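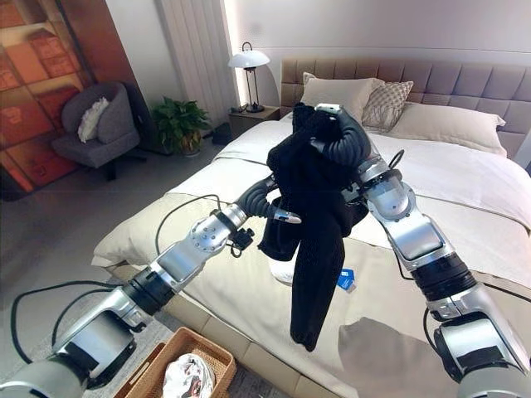 件名: Re: [eiga-ml] Gromovisの新作、配信と上映の件
日付: 2018年6月10日

eiga-mlのみなさま

配信と上映の件、分かっている範囲で返信します。長くなるので、質問をいただいた箇所ごとに引用して書きます。

> Gromovisの次の長編について、主演が交代したという話を
> 見かけました。本当でしょうか。前作で姉の役だった人が
> そのまま出ると思っていたので、少し驚いています。

交代ではなく、役が入れ替わったようです。Gromovisの公式のお知らせには、前作の姉役の俳優が今回は母親役で、主演は新しく起用した俳優になると書いてありました。名前の並び順が変わったので、それが降板と受け取られたのだと思います。まとめサイトの記事も読みましたが、お知らせの一段落目しか引いておらず、配役の表までは見ていないようでした。

前作と話がつながるのかどうかは書かれていません。舞台が同じ港町なので続編と呼ぶ人が多いのですが、お知らせの中に続編という語は一度も出てきません。私はつながっていないほうに一票です。役名が全部違うためです。

> Bitportでの配信は劇場公開と同時だと思っていいですか。
> うちは近くに映画館がないので、同時なら配信で見ます。

同時ではありません。劇場が先で、Bitportは11月からとなっています。11月の何日かはまだ出ていません。配信版は字幕のみで、吹替は予定なしです。

もうひとつ、上映時間が違います。配信版のほうが2分長く、エンドロールの途中に短い場面が入るそうです。以前このリストで「配信版には未公開場面が大量に入る」という投稿がありましたが、増えるのはその2分だけです。劇場で見た人が見直すほどの差かどうかは、見てみないと何とも言えません。

Bitportは先月から画面が変わり、お気に入りに入れた作品の通知が初期設定で切れています。配信開始を知りたい方は、設定の「お知らせ」から入れ直してください。私はこれで前作の配信初日を逃しました。 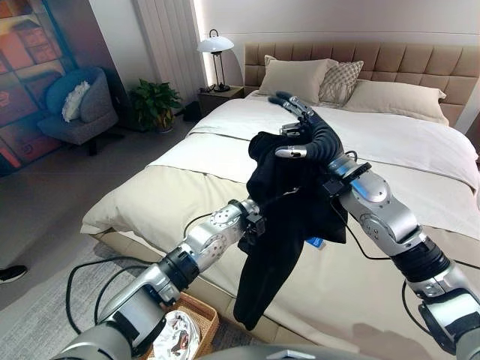 ベッドの上で黒い衣類を持ち上げる2本のロボットアーム

> Takeoで先行上映があると聞きました。会場と席数、
> 申し込みの方法が分かる方がいれば教えてください。
> 去年の短編特集のときは、当日行ったら入れませんでした。

会場はBhuttoです。去年と同じ建物ですが、今年は2階の広いほうの部屋を使います。席は最大60で、去年の小さい部屋よりは余裕があります。申し込みはBhuttoの窓口か電話で、メールでは受け付けていません。当日券は残席があれば出るとのことですが、残る見込みは聞いても教えてもらえませんでした。

電話で確認したことを書いておきます。

・一回の申し込みで取れるのは2席まで
・番号順の入場で、座席の指定はなし
・上映後に監督の話があるかどうかは未定
・館内の売店は開くが、パンフレットは間に合わない可能性あり
・終映後の最終バスには間に合う

最後のバスの件は、Bhuttoの方が時刻表を見ながら答えてくださったものです。ただし終映が延びた場合のことまでは分かりません。監督の話が入ると間に合わなくなるかもしれないので、遠方の方は宿を考えておいたほうが無難です。駅前の宿は映画祭の時期ではないので空いていました。

> 原作の短編集が品切れで手に入りません。どなたか
> 重版の情報をお持ちではないでしょうか。

重版の話は聞いていません。県立図書館に一冊あり、昨日の時点では貸出中で、予約が入っていました。映画になったのは収録作のうちの「桟橋」という23ページの短い話です。雑誌に載ったときの号なら古書店でまだ見かけます。単行本で結末が少し書き直されているので、雑誌で読む方はその点だけご注意ください。映画がどちらの結末を採ったのかは知りません。

予告編についても書いておきます。先週公開された予告編の歌は、本編では使われないそうです。あの歌が目当てで席を取ろうとしている方が前の投稿にいらしたので、念のため。本編の音楽は前作と同じ作曲家で、ピアノがほとんどだと聞いています。予告編の後半に映る雨の桟橋の場面は撮影の初日に撮ったもので、本編では冒頭に来るようです。

それから、リストの使い方について少しお願いがあります。ここ数週間、件名を変えずに別の話題を書く投稿が増えています。配信の話が衣装の話になり、そこから俳優の結婚の噂になって、あとから検索しても見つかりません。話題が変わったら件名を変えてください。引用は必要な行だけ残してください。今月に入ってからの投稿はもう100通を超えていて、まとめ読みの設定にしている方から読みにくいという声が届いています。

俳優の私生活の噂は、出どころのある記事が出るまで書かないようにお願いします。前作のときにそれで険悪になり、やめた方もいました。同じことはしたくありません。

Takeoの上映に行かれる方は、見終わったら感想を投げてください。筋に触れるときは件名の頭に「ネタバレ」と付けて、本文は十行ほど改行してから始めてください。配信まで待つ人のほうが多いと思います。

Bhuttoの電話番号は去年の短編特集の案内と同じです。昼の休み時間は出ないことがあるので、午後にかけるとつながりやすいです。

以上、よろしくお願いします。

--
eiga-ml 世話係
退会・配信停止は本文に unsubscribe とだけ書いて管理用アドレスへ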